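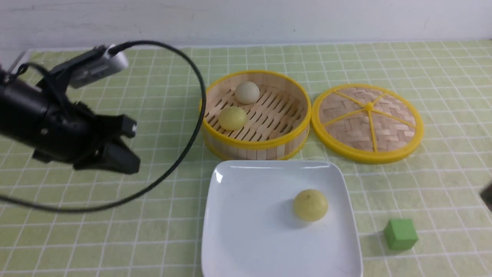

Can a robot arm be trusted to serve food at the table yet?

Under supervision, and for one narrow task at a time. A single arm with a simple gripper can be set up to move soft items from a basket to a plate, but a person must prepare the table, check the results, and decide when to stop.

Tanora Guide to Household Tasks: Moving Buns from a Steamer to a Plate
Updated 20 Jan 2025

Purpose

The procedure is intended for staff and students who wish to judge whether a robot arm is ready for a simple serving chore. It covers setup, a practice run, and scoring. Cooking, lifting a hot steamer, and cleaning up are outside its scope and remain the duties of the operator.

Before you begin

Read the safety sheet supplied with your arm and confirm that the stop button works. Food used in testing must not be eaten afterward. Allow the steamer and its contents to cool fully before the arm is switched on.

Setting the table

1. Spread a cloth over the work surface and smooth it flat. A printed grid, such as the white lines on the green cloth shown at the head of this page, helps the operator return items to the same place between attempts.

2. Set the open steamer toward the back of the table. The lid may lie flat beside it, as long as the arm does not have to pass low over it.

3. Place the plate directly in front of the steamer. A white plate makes pale buns harder for some vision systems to find. Begin with a darker plate if your system has this difficulty, and return to white once results are steady.

4. Check the cable through the full reach of the arm. Slack must not catch on the rim of the basket. Secure any loop that comes near the food before the first attempt.

Running the task

1. Move the arm to its starting position over clear cloth, with the fingers slightly open.

2. Start at the lowest speed setting. The fingers should come down on either side of the bun and stop closing as soon as they hold it.

3. Raise the bun well clear of the basket wall before moving sideways. Most failures at our Salville site occurred at this step, when the bun touched the rim and slipped.

4. Lower the bun until it rests on the plate, then open the fingers. Do not allow the arm to drop it.

5. Return the arm to its starting position and inspect the bun for tears or dents.

Scoring

Count an attempt as successful only when the bun reaches the plate whole and without help. A bun that arrives with a torn skin is recorded as a failure. Complete at least 18 attempts before drawing any conclusion, and change the position of the buns between attempts.

In trials held in May, the Salville site recorded 818 attempts, of which 600 met this standard. That result supports further study. It does not support use in a home without an operator present.

Common problems

The gripper closes on the slats: raise the lowest permitted height in small steps.

The bun sticks to the basket: line the slats with paper and repeat the practice run.

The bun is flattened: reduce the closing force before changing anything else.

Records

Enter each attempt on the Isau log form on the day it is made. Note the speed setting, the finger type, and any action taken by the operator. Completed forms are kept for 6 years and may be requested from the Tanora office in writing.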